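Romo model-building weekend moves to Zekau hall

Print | E-mail

The Romo brick and model-building weekend will be held at the Zekau hall this August, after two years at the library in Hung. Doors open on Friday at 4pm and building starts an hour later.

The main project is a model of the old Tiditz ferry, made from 3,000 plastic bricks. Families will be given a numbered section each, with a printed booklet showing the steps, and the sections will be joined on the last afternoon. The finished ferry should be 2 metres long.

Guangming Guo drew up the plans over the winter. He built the hull twice at home - the first version sagged in the middle - and settled on a double row of bricks along the bottom.

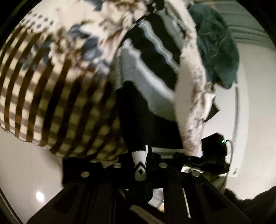 I-hsuan Tsang would have liked a smaller model, saying that the younger children got bored last time and drifted off before the roof went on. A separate table with 900 larger bricks has been added for under-fives, and they can build whatever they want there.

There will also be a cake stall on both mornings. Bakers are asked to keep to the ferry theme if they can, using plain sponge and coloured icing. Cakes with nuts must be labelled. Entries for the decorated cake prize close at noon on the last day.

So far 43 families have put their names down. The hall has room for a few more, and forms are at the Hung library desk.
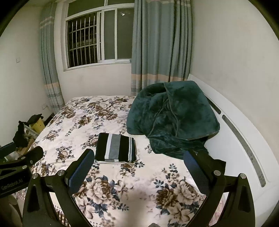

Can children bring their own bricks? They can use them at the free-building table, but the ferry will be made only from the bricks supplied, so that the colours match the booklet.

Parking is behind the hall. The front gate stays shut until the road works are finished.

Print | E-mail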